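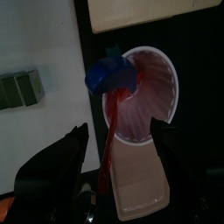
Rosalía Arrieta has argued that a set of demonstrations should be judged by how much the starting positions vary, and that the raw number of recordings says little about what a learning system will do with a cup it meets at a new angle. Her view is widely repeated in writing on demonstration collection, though collectors disagree on how far to take it.

Demonstration collection is the recording of tasks carried out under human control so that a learning system can later be trained to repeat them. Each recording, called an episode, pairs camera images with the position of the arm and the opening of the gripper at each moment.

Methods

In remote operation, a person moves a lead device and the robot arm follows. In hand guiding, the operator pushes the arm itself. A third approach, used in the Kaser collection, does without an arm: the operator carries a gripper fitted with a camera and performs the task directly. Wrist cameras are common to all three. They keep the fingertips and the target in view at close range, but lose sight of the wider table as the gripper descends.

Objects and layout

Tabletop collections favor cheap household goods such as disposable cups, plastic spoons and bottle caps. Light items shift when touched, and thin handles are hard to grasp from above. Objects left resting on or inside one another add partial hiding, a frequent cause of failed grasps. The Brundden protocol calls for a new layout after every 7 episodes.

Size and filtering

The first Drandex release held 3,392 episodes, of which around 2,000 were kept after review. Episodes were dropped for missing frames, clock drift between camera and arm, or pauses longer than the set limit. Recordings of a failed grasp followed by a second attempt were kept and labeled separately.

Criticism

Didenko, a later project, limited each operator to 90 episodes per task after finding that personal habits, such as always approaching from the right, carried over into the trained system. Arrieta has questioned whether the limit helps when all operators receive the same instructions.

See also: imitation learning, remote operation, grasp planning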